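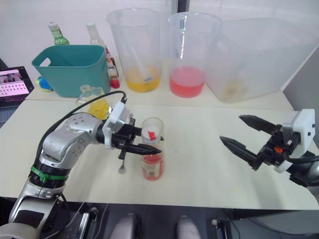 Flarkness Velitz 3 Ski Binding: Long-Term Review
April 5, 2019

The Velitz 3 is the third alpine touring binding from Flarkness and the first one the company has built with a full alpine-style heel. It replaces the Velitz 2, which used a pin heel and had a reputation for icing up. I mounted a pair in January on Gerlach skis, 184 cm long and 98 mm underfoot, and have used them since then for lift skiing and touring. I weigh 178 pounds and ski with the release set at 9.

Weight

Flarkness lists the binding at 1,379 grams per piece with the brake and screws. On my scale the left came in at 1,411 and the right at 1,379. The left has the same brake width and the same screws. I took both apart as far as the manual allows and could not find where the extra weight is. It makes no difference on snow, but buyers who choose this binding from a spec sheet should know that the sheet may describe only one of the two they get.

Either figure is heavy for touring. Someone who walks most days and rides lifts on a few should look at a lighter pin binding. The Velitz 3 is aimed at skiers who do the opposite.

Mounting

The hole pattern is wider than on the Velitz 2 and does not share any holes with it. If you are replacing the older model on the same skis, plan on plugging all of the old holes. The paper template that comes in the box is accurate at the heel. At the toe, the printed center line was off by a little less than a millimeter on my copy, enough that I went back to a shop jig. A shop will not use the paper template anyway.

The heel track gives plenty of fore and aft adjustment. Forward pressure is set with a single screw at the back, and the indicator is a flat tab that should sit flush with the housing. It is easy to read in a bright room and hard to read in a parking lot. The tab is gray and so is the housing.

Downhill

On groomed runs the binding feels like a normal alpine binding. There is no play at the toe. There is a small amount at the heel, felt as a click when the ski is set down hard on its tail, and it has not gotten worse. Power goes to the edge without delay. The stand height is 3 mm lower than on the Velitz 2, and on firm snow I noticed the change in the first few turns and then stopped noticing it.

I have had two releases. One was at the toe in a slow twisting fall in heavy snow, and one was at the heel after I hit a buried stump. Both were clean and the brakes dropped both times. I have had no early releases. Two falls are a small sample, and I would not draw any firm conclusion from them about how the binding behaves at other settings.

The brakes are the weak part on the way down. With the boot in, the arms tuck in well enough, but on the right ski the outer arm sits slightly lower than the inner one and touches the snow at high edge angles. Bending it back helped for several days. A replacement brake costs more than it should for a piece of bent wire and plastic.

Touring

To change from ski mode to walk mode, you step out, flip the toe lever forward, and slide the toe unit back until the pins come up. The lever takes a firm push. With thick gloves on I could do it, with a pole tip I could not. If there is packed snow in the slide, the lever will move the whole way without the pins locking, and you find this out on the second or third step. The fix is to scrape the slide with a ski strap buckle before flipping the lever. Flarkness should have put a drain hole there.

There are two climbing risers. The low one is useful and stays up. The high one folds down by itself on rough side hills. On a long climb with 400 meters of gain I reset it often enough that I gave up and used the low one to the top.

In walk mode the heel does not lift with the boot, so you are not carrying the weight of it on each step. The toe pivot is smooth and has stayed smooth.

Against the Staltik

The closest competitor is the Staltik hybrid, which I used for most of last season on a different pair of skis. The Staltik is lighter and its risers are better. Its transition takes one less step, and the lever can be worked with a pole. Its toe has more side-to-side play, and I could feel it on hard snow every day. I would pick the Staltik for a trip made up mostly of touring. For a resort ski that leaves through the gate on some afternoons, I would pick the Velitz 3.

Wear

After this much use, the finish has come off the top of the heel lever and the edges of the toe wings. The anti-friction plate has light scratches. All of the mounting screws have held torque except the rear pair on the left ski, which took an eighth of a turn when I checked them in the middle of the season. I re-glued those and they have not moved.

The ski crampon slot is a new shape. Older Flarkness crampons will go in but will not lock, so do not count on bringing them over from a previous set. The new ones were out of stock when I tried to order, and I have not tested them.

Good: solid on edge, low stand height, clean release in my use, smooth toe pivot.

Bad: weight, high riser, brake alignment, snow packing in the toe slide, gray-on-gray pressure tab.

Tested with one pair of boots, 306 mm sole, rubber touring soles. Bought at full retail price.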